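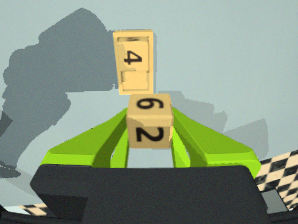
Holzwürfel im Greifer, darüber die Schale mit der Ziffer 4 (gerendert)

Tadik im Test: Verzeichnis- und Parametersuche für Webanwendungen

Tadik ist ein Kommandozeilenprogramm von Coltiteck, das auf Webservern nach nicht verlinkten Verzeichnissen, Dateien und Parametern sucht. Ich benutze es seit Januar für Übungsmaschinen und inzwischen auch bei beauftragten Prüfungen. Vorher lief bei mir Devurar, weshalb ich an mehreren Stellen damit vergleiche. Getestet habe ich Version 2 in der kostenlosen Ausgabe, auf einem Notebook mit Debian und in einer virtuellen Maschine mit zwei Kernen.

Installation

Coltiteck liefert eine einzelne Binärdatei, die man herunterlädt, ausführbar macht und in den Pfad legt. Abhängigkeiten gibt es keine. Die Prüfsumme steht auf der Downloadseite, eine Signatur fehlt. Für ein Werkzeug, das man in Kundennetzen startet, hätte ich eine erwartet. Ein Paket für Debian wird angeboten, war in meinem Testzeitraum aber eine Unterversion im Rückstand und kannte den Schalter --resume noch nicht.

Beim ersten Start legt Tadik unter ~/.config/tadik eine Konfigurationsdatei und einen Ordner für Wortlisten an. Mitgeliefert wird nur eine kleine Liste. Eigene Listen kopiert man in den Ordner und spricht sie danach mit dem Dateinamen an, ohne Pfad. Das spart Tipparbeit, und ich vermisse es inzwischen bei anderen Programmen.

Testumgebung

Als Ziel diente Vanhove, eine Übungsmaschine, die ich selbst betreibe: ein Apache mit einer älteren WordPress-Installation, dazu eine kleine PHP-Anwendung auf einem zweiten virtuellen Host. Auf dem Server liegen ein vergessenes Backup-Archiv, eine Entwicklerfassung der Anmeldeseite und ein Skript, das nur antwortet, wenn ein bestimmter GET-Parameter gesetzt ist. Der Server liefert für unbekannte Pfade Status 200 mit einer hübschen Fehlerseite aus, also genau das Verhalten, an dem einfache Suchläufe scheitern.

Die Wortliste war für beide Programme dieselbe.

Suche nach Verzeichnissen und Dateien

Der einfachste Aufruf besteht aus Ziel und Liste:

tadik dir -u http://vanhove.lab -w mittel.txt

Vor dem eigentlichen Lauf schickt Tadik einige zufällige Pfade an den Server und merkt sich, wie die Antworten aussehen. Treffer, die diesem Muster entsprechen, werden ausgeblendet. Bei Vanhove hat das gut funktioniert. Ohne den Abgleich (Schalter --no-baseline) standen 915 Zeilen auf dem Bildschirm, mit Abgleich blieben 46 übrig. Von diesen 46 waren 41 echte Dateien oder Verzeichnisse, der Rest waren Umleitungen auf die Startseite, die sich nur in einem angehängten Zeitstempel unterschieden. Die konnte ich mit einem regulären Ausdruck ausfiltern.

Devurar verlangt für dasselbe Ergebnis, dass man die Größe der Fehlerseite selbst ermittelt und als Filter angibt. Wer das ein paarmal gemacht hat, braucht dafür eine halbe Minute. Schwierig wird es, wenn die Fehlerseite den angefragten Pfad enthält und die Größe deshalb schwankt. Tadik kommt damit zurecht, weil es den Pfad vor dem Vergleich aus der Antwort entfernt.

Das Backup-Archiv haben beide Programme gefunden. Die Entwicklerfassung der Anmeldeseite hat nur Tadik gemeldet. Es probiert bei jedem Treffer automatisch die üblichen Endungen wie .bak, .old und .swp durch. In Devurar muss man die Endungen vorher angeben, und ich hatte .swp vergessen. Das geht also auf meine Rechnung, kommt in der Praxis aber vor.

Suche nach Parametern

Der Modus "param" hat mich weniger überzeugt. Tadik packt mehrere Parameternamen in eine Anfrage und halbiert den Stapel, sobald sich die Antwort ändert. So kommt es mit wenigen Anfragen aus. Auf Vanhove hat es den versteckten Parameter im ersten Durchgang gefunden.

Auf dem WordPress-Host sah es anders aus. Dort ändert sich die Antwort bei jedem Aufruf ein wenig, durch Nonces im Quelltext und durch ein Widget mit zufälligen Beiträgen. Tadik hielt praktisch jeden Stapel für interessant und meldete am Ende Parameter, die es nicht gibt. Mit --ignore-regex bekommt man die Nonces heraus, das Widget nur mit Mühe. Eine Option, bestimmte HTML-Elemente vom Vergleich auszunehmen, würde das Problem lösen. In der Dokumentation ist sie als geplant vermerkt.

Virtuelle Hosts

Der Modus "vhost" setzt den Host-Header und vergleicht wieder gegen ein Grundmuster. Der zweite Host auf Vanhove wurde sofort gefunden. Zwei Kleinigkeiten dazu: Bei HTTPS setzt Tadik den SNI-Namen nicht automatisch mit, dafür gibt es einen eigenen Schalter, den ich erst nach längerem Suchen in der Hilfe entdeckt habe. Außerdem wird der gefundene Host nicht in die laufende Sitzung übernommen. Man muss ihn von Hand in /etc/hosts eintragen und den Verzeichnislauf neu starten.

Geschwindigkeit und Last

In der Voreinstellung arbeitet Tadik zurückhaltend. Antwortet der Server langsamer als zu Beginn, fährt es die Zahl der gleichzeitigen Verbindungen zurück und meldet das in der Statuszeile. Auf der Übungsmaschine war es dadurch etwas langsamer als Devurar, einen Abbruch gab es nie. Devurar hat den PHP-Teil von Vanhove einmal so ausgelastet, dass ich den Dienst neu starten musste.

Mit --rate lässt sich eine feste Obergrenze setzen. Bei Kundenprüfungen gebe ich sie immer an, da sie meistens ohnehin vereinbart ist. Der eingestellte Wert landet im Protokoll, zusammen mit Startzeit, Endzeit und vollständigem Aufruf. Für den Bericht ist das brauchbar.

Ausgabe und Protokolle

Ergebnisse schreibt Tadik wahlweise als Text, JSON oder CSV. Die JSON-Ausgabe enthält eine Zeile pro Treffer und lässt sich ohne Umwege mit jq weiterverarbeiten. Im CSV werden Umleitungsziele, die ein Komma enthalten, nicht in Anführungszeichen gesetzt. Das verschiebt die Spalten. Den Fehler habe ich an Coltiteck gemeldet und nach wenigen Tagen eine Antwort mit einer Ticketnummer bekommen. Behoben ist er bisher nicht.

Abgebrochene Läufe setzt man mit --resume fort. Bei mir ging das zuverlässig, auch nach einem Verbindungsabbruch im VPN. Allerdings wird das Grundmuster beim Fortsetzen nicht neu ermittelt. Hat sich die Fehlerseite inzwischen geändert, bekommt man falsche Treffer.

Dokumentation

Die Hilfe im Terminal ist lang und nach Modulen sortiert, die Webdokumentation knapper als nötig. Einige Schalter tauchen nur an einer der beiden Stellen auf. Beispiele gibt es für die Verzeichnissuche reichlich, für "param" ein einziges, und das verwendet einen Schalter aus der vorherigen Version. Eine deutsche Fassung existiert nicht.

Kostenlose und bezahlte Ausgabe

Die kostenlose Ausgabe darf laut Lizenz auch gewerblich eingesetzt werden. Die bezahlte bringt eine Weboberfläche, gemeinsame Projekte für mehrere Personen und einen Berichtsexport. Ich habe sie nicht getestet und kann dazu nichts sagen. Eingeschränkt fühlt man sich ohne sie nicht, alle Suchmodi sind enthalten.

Gut
Automatischer Abgleich gegen Fehlerseiten mit Status 200
Sicherungsendungen werden bei Treffern mitgeprüft
Lastregelung und nachvollziehbares Protokoll
Eine Datei, keine Abhängigkeiten

Weniger gut
Parametersuche auf dynamischen Seiten unbrauchbar ohne viel Nacharbeit
SNI bei virtuellen Hosts nur über gesonderten Schalter
Fehlerhafte CSV-Ausgabe
Keine Signatur für die Binärdatei

Für Verzeichnisse und virtuelle Hosts bleibe ich bei Tadik. Parameter suche ich weiterhin mit einem eigenen Skript, das nur den Abschnitt der Seite vergleicht, der mich interessiert. Devurar ist noch installiert und wird gestartet, wenn das Ziel eine lokale Übungsmaschine ist und es schnell gehen soll. Sobald Coltiteck die CSV-Ausgabe korrigiert, ergänze ich den Test an dieser Stelle.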